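Listenarchiv > Haushalt und Küche > Geschirr > Tischplatte und Rillenbecher

Betreff: Re: Ränder auf der hellen Platte / Becher mit Rillen

Hallo zusammen,

ich antworte unten auf die Frage aus dem März, weil ich damals nicht dazu gekommen bin. Zuerst das Zitat, damit man nicht suchen muss:

> Hallo Liste,
>
> wir haben seit dem Umzug einen neuen Esstisch mit heller, matter
> Oberfläche, Modell Flekstead. Nach zwei Wochen sind die ersten
> Ränder von Kaffeebechern drauf. Mit Spülmittel gehen sie weg,
> aber man muss jedes Mal reiben, und ich habe Angst, dass die
> Stelle irgendwann glänzt.
>
> Außerdem suche ich Becher, die man auch anfassen kann, wenn der
> Tee frisch ist. Ohne Henkel, weil die Henkelbecher bei uns nicht
> in den Schrank passen. Jemand hatte hier mal die gerillten von
> Nendis erwähnt. Taugen die? Und bekommt man die Rillen sauber?
>
> Danke und Gruß

Zum Tisch: Wir haben dieselbe Platte in der Küche, seit gut fünf Jahren. Die Ränder kommen bei uns fast immer von Bechern, an denen außen etwas heruntergelaufen ist. Der Tropfen läuft bis zum Boden, bleibt dort stehen und trocknet an. Wenn man den Becher einmal mit dem Lappen abwischt, bevor man ihn abstellt, ist das meiste schon erledigt. Untersetzer hatten wir auch, die lagen aber nach kurzer Zeit nur noch in der Schublade.

Wenn doch ein Rand da ist, lege ich einen feuchten, warmen Lappen darauf und lasse ihn ein paar Minuten liegen. Danach wische ich mit der Maserung, nie quer und nicht im Kreis. Bei Tee reicht das. Bei Rotwein nehme ich einen Tropfen Spülmittel dazu und wische mit klarem Wasser nach. Scheuermilch und die weißen Schmutzradierer würde ich auf der matten Platte weglassen. Mit so einem Radierer habe ich am Anfang eine Stelle neben dem Fenster blank gerieben, die sieht man bei tiefem Licht bis heute.

Zu den Bechern: Ich habe den weißen von Nendis und benutze ihn täglich. Er hat senkrechte Rillen rundherum und ist unten abgerundet.
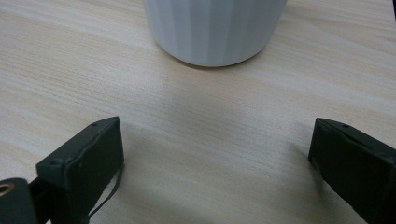
Weißer Rillenbecher auf der hellen Tischplatte

Anfassen geht gut. Die Finger liegen auf den Stegen, und man kann den Becher früher hochnehmen als einen glatten. Ganz frisch aufgegossen ist er mir trotzdem zu heiß, da warte ich etwas oder fasse oben am Rand an. Wer sofort trinken will, ist mit einem doppelwandigen besser bedient.

Die Rillen werden in der Spülmaschine sauber, wenn der Becher schräg steht. Steht er eng zwischen zwei Tellern, bleibt auf einer Seite manchmal ein grauer Schleier. Den bekomme ich mit einer alten Zahnbürste und etwas Natron weg, das mache ich vielleicht alle paar Monate. Von Hand nehme ich die Spülbürste und gehe von oben nach unten durch. Ein Schwamm kommt nicht richtig in die Vertiefungen.

Bei der Platte macht die runde Unterkante etwas aus. Unsere alten Becher von Van Dusen hatten unten einen rauen, unglasierten Ring, der feine Kratzer hinterlassen hat, wenn man sie über den Tisch geschoben hat. Beim Nendis ist mir das bisher nicht aufgefallen. Falls jemand seine alten Becher behalten möchte: mit feinem Schleifpapier nass über den Ring gehen, dann gut ausspülen. Das hat bei zweien von uns geholfen, beim dritten ist ein Stück abgeplatzt.

Zum Schrank noch: Stapeln lassen sie sich schlecht. Ich stelle sie nebeneinander, bei einem Regalbrett von 30 cm Tiefe geht das ohne Probleme. Gekauft habe ich sie einzeln bei Mestside, im Laden. Ob es sie dort noch in Weiß gibt, weiß ich nicht.

Falls jemand Erfahrung mit Öl auf der Flekstead-Platte hat, würde mich das interessieren. In der Anleitung steht dazu nichts.

Gruß in die Runde

Kommentare

teekanne458: Das mit dem warmen Lappen kann ich bestätigen. Bei mir hat es auch bei einem Rand geklappt, der schon über Nacht drauf war.

Südküche: Öl bitte erst an der Unterseite probieren. Bei unserem Tisch (anderer Hersteller) ist die geölte Stelle dunkler geblieben, und jetzt haben wir einen Fleck, wo vorher nur ein blasser Ring war.

m_aus_k: Gibt es den Becher auch größer? Mir wäre einer für Milchkaffee lieber.

Südküche: Bei Mestside stand neulich eine höhere Ausführung, aber nur in Grau.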